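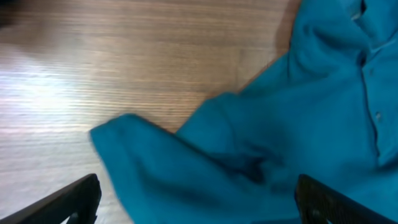

The Shirt Cell at Drumitz

The morning starts with a rag. Before anyone at the Drumitz workshop powers up the folding cell, the table gets wiped down from back to front, then both gripper fingers get the same treatment with a fresh corner of the cloth. Then comes the part I drove out to see, and would happily drive out to see again: a close, patient look at two small pads that most visitors would walk right past.

Folding a shirt is a wonderful problem. A bolt has one shape. A crumpled shirt has a new one every time it hits the table, and the arm has to find an edge, get a finger under it, pinch, lift and lay it down somewhere useful. All of that rides on the fingertips. The Drumitz crew runs a single arm with a camera at the wrist, and they call the whole arrangement Karari, a name that started on a whiteboard and now appears on the toolbox, the logbook and the coffee tin where the spare screws live.

I'd gone in expecting to hear about software. We spent nearly two hours on screws.

The fingers come off every Friday. There are small fasteners at the base of each one, and they work loose from the endless opening and closing – never by much, but a finger that rocks even slightly will skate over a hem when it should slide beneath it. The crew takes the pair off, cleans the seats, checks the faces against a straightedge and puts them back with a torque driver set low. Then they close the gripper on a strip of paper and tug. The paper should hold evenly along the full width of the grip. If it pivots, one finger is sitting crooked and the whole thing comes apart again. I got to do the tug test myself, and I failed a finger that had looked perfect to me!

Pad wear is the other big item. The current pads are good for 1,000 grasps before they get swapped, a limit the crew settled on after a stretch of running them until they quit. Cotton polishes the gripping face. It also leaves lint, which packs down into a felty layer that grabs beautifully on one fold and lets go on the next. An old toothbrush takes care of the lint. Polishing can't be brushed away, so the worn pads go in a jar, labeled by date, and the jar gets consulted more often than you'd think. When a grasp starts slipping early, someone pulls out a few old pads and compares the shine.

The spares are made by Fogh, a molding shop a short drive away that mostly turns out gaskets. They arrive in bags of 50, and each bag gets a squeeze check before it goes on the shelf. One batch last winter came through a touch too firm. It passed every measurement on the order sheet and still couldn't hold a placket, so now there's a reference pad pinned above the bench, and new arrivals get pinched next to it between thumb and forefinger. It's a lovely, low-tech bit of quality control.

Buttons, by the way, are a whole subject. A button under the pad works like a pebble under a door. The finger closes on the bump, the cloth on either side goes slack, and the lift comes up lopsided. Bright buttons on a pale shirt are easy enough to steer around. The hard ones match their fabric, and a blue button on a blue placket can nearly vanish in the wrist view. The crew keeps a bin of shirts like that for test days, in solid colors, with collars and full button fronts, and a gripper that has just been serviced goes to that bin first. Anything can pick up a dish towel, I was told, with some feeling.

Which brings us to light. The workshop has tall windows, and by midmorning the sun can throw a white patch across a wooden tabletop that wipes the grain right out. Glare on bare table is mostly a nuisance. Glare along the line where cloth meets wood is real trouble, as that edge is what the arm goes hunting for. The setup routine includes a check for it. With the arm parked above the work, someone pulls up the wrist view and looks for any spot where the surface goes pale, then shifts a blind or swings a lamp until the line between fabric and wood reads clean from one side to the other. It takes a few minutes at 9 and has to be done over after lunch.

They tried a matte mat on the table for a while. It cured the glare and caused a new headache, with the fingertips catching on the mat and dragging it along with the sleeve. Back to the bare surface they went. I like that the failed mat is still there, rolled up behind the door, waiting for somebody to have a better idea about it.

Height is the last setting, and the fussiest. The fingertips need to come down close enough to slip under a flap of cloth without scraping. The crew sets this with a feeler gauge at several spots on the table, because wood moves with the weather and June isn't February. If you've ever leveled a 3D printer bed, you know the feeling exactly, including the part where you fix one corner and upset another. The readings go in the logbook in pencil.

After that, the cables. The camera lead runs down along the wrist, and it flexes with every turn, so it gets a slow bend by hand while someone watches the picture for a flicker. The first sign of a tired cable is usually a single dropped image in the middle of a lift. A flaky lead once cost the crew most of a week chasing what everyone took for a gripper fault. Gokov, the small firm that builds their wrist brackets, has since recut the cable channel with a wider curve, and the newer leads are lasting well.

Once the checks are finished, they run 8 practice grasps with the arm slowed down: collar, hem, sleeve, then whatever corner the heap happens to offer. I could have watched these all afternoon. At that speed you can follow each fingertip as it noses in beneath a fold, and you can see the cloth begin to rise before the pinch is complete. Everyone in the room leans in a little. If a grasp slips, they stop, open the fingers and look at the pads before touching any setting.

The shirts themselves get looked after, too. Fabric softener is banned, after one slippery load threw off two days of results, and the test garments are washed together on the same cycle. When a collar goes limp or a button comes loose, the shirt is retired to the rag pile, and from there it goes back to wiping down the table.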